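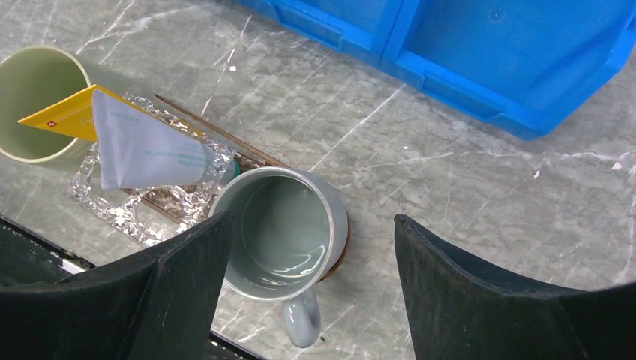 Choosing a gripper for kitchen chores is mostly a matter of choosing which dishes you're prepared to lose. I have been trying two pairs of fingers on the bench arm, the Trindent wide pads and the Gurton slim hooks, and mugs sort them out faster than any spec sheet. The rim is the obvious place to grab and usually the wrong one. Glaze is slippery, and a second cup parked off to the left with a carton and a squeeze tube across the top leaves a broad pad very little room to swing. Turn the handle toward the arm, as with the gray mug, and you at least have something to aim between.

A few tips from the bench, in no order.

Start with the mug you like least. Everyone starts with a nice one. Everyone then owns a dustpan.

Watch for coasters. A coaster lifts the cup a little, and if you taught the height on bare tabletop, the fingers will close lower on the mug than you planned. With the Gurton hooks I once picked up the coaster and left the mug where it was, very briefly.

Set the closing force low and creep up. The Jademell controller has a dial from 1 to 8, and for stoneware I leave it at 4. At 2 the mug slides out on the way up. At 8 you learn a lot about stoneware.

Test with water before coffee. Fill the mug halfway, lift it, carry it 40 centimeters and put it down. If the towel underneath is still dry, try coffee. If you skip the towel, you will be wiping under the controller, where there are more crevices than you'd think.

Shiny things fool the wrist camera. Glossy glaze and aluminum foil both throw highlights that wander as the arm moves, and my software likes to chase them. Moving the lamp to one side did more for me than an evening of fiddling with exposure. Matte tape on the pads helps too, but change it when the corners curl.

Leave the clutter in for the last round of tests. A gripper that only works on a cleared table is a gripper for people who clear tables, and they don't need one.

Thắng Khương, who lent me the Gurton set, swears by wrapping the hooks in bicycle inner tube. I tried it in December and have to admit he's right about handles. On rims it squeaks like a school gym and leaves black marks that want baking soda and patience.

For the record, the Trindent pads are staying on for mugs and jars. The hooks come out for pan handles and the bail on the compost bucket. Swapping them takes two screws, one of which is under the stove. Văn makes a quick-change plate that would fix that, and I'll write it up once I've found the screw.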